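Skillton Marker Swap Comes Back in September With a Bigger Sorting Table

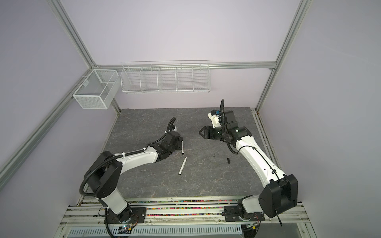
A marker with small printed lettering on its barrel, and a small black cap standing nearby on the gray tabletop.

If you have a kitchen drawer full of markers that may or may not work, and most of us in Skillton do, the Marker Swap would like to hear from you again this fall. The swap opens for its second season in September at the old Drekico stationery shop on Odar Street, and organizer Baptiste Coste says he is hoping for a good deal more than the 3,000 pens and markers that came through the door last time.

For anyone who missed the first one, the idea is about as simple as they come. You bring in whatever you have, in a bag or a shoebox or loose in your coat pockets, and the markers get tried out on scrap paper one after another. The ones that still write are matched up with a cap, sorted by color and thickness, and set out for schools, clubs and anybody else who can use them. The ones that don't write go into a bin to be taken apart, and the caps are pulled off and kept, even the chewed ones.

Caps, in fact, were the big surprise of the first season. Coste expected to be short of black ink and long on orange highlighters, and he was right about the highlighters, but what people kept asking for was caps. A perfectly good marker will dry out in a drawer for want of one, and it is hard to throw something away when it still draws such a nice line. So this year there will be a whole cap counter by the front window, with trays laid out by size, and you are welcome to come in with one bare marker and try it against everything there until something clicks.

"I had a lady stay most of an afternoon looking for a cap for one silver pen," Coste said. "She found it, too, and then she stayed and helped us look for everybody else's. I think that was my favorite day of the whole thing."

Metallic markers, the silvers and golds and coppers that people buy for wedding envelopes and then forget, will have their own corner. They tend to need more coaxing than the ordinary kind - a good shake with the cap on, a few presses on a piece of cardboard, a little patience - and Coste would like visitors to have room to do that without getting silver on their neighbor's sleeve. He suggests storing them lying flat once you get them home, and he asks that you please not bring in the very large paint cans that turned up last year, kind as the thought was.

The sorting itself has moved to a bigger table, and there are more stools to go with it, which should help on Saturday-sized crowds no matter what part of the week they arrive. Children are welcome to test pens as long as there is a grown-up along, and old clothes are a very good idea. The scrap paper is coming from the Chow Print Shop next door, which has been saving its trimmings in a back closet all summer and is, we are told, extremely happy to have the closet back.

Once everything has been tried and capped, the working markers are bundled up in rubber bands and go out to four schools on the north side of town, along with the after-school art room at the Skillton library. Last season's bundles lasted the library until spring break. The art room has put in a polite request for more green this time, as every child in town seems to have been drawing dinosaurs, and for any fine-tipped black pens people can spare, since those are the first to disappear.

Anything left over goes on the swap shelf by the door. You can take one for every one you bring, or put two dollars in the jar and take a handful. The jar money pays for the heating and for the rubber bands, and last year there was enough left at the end for a very good chocolate cake.

Doors open at 9 each morning the swap is running and close at 4 in the afternoon. Parking is in the lot behind the print shop, and the side entrance has a ramp. Bags can also be left in the blue crate on the porch after hours, with the tops tied, please, in case of rain.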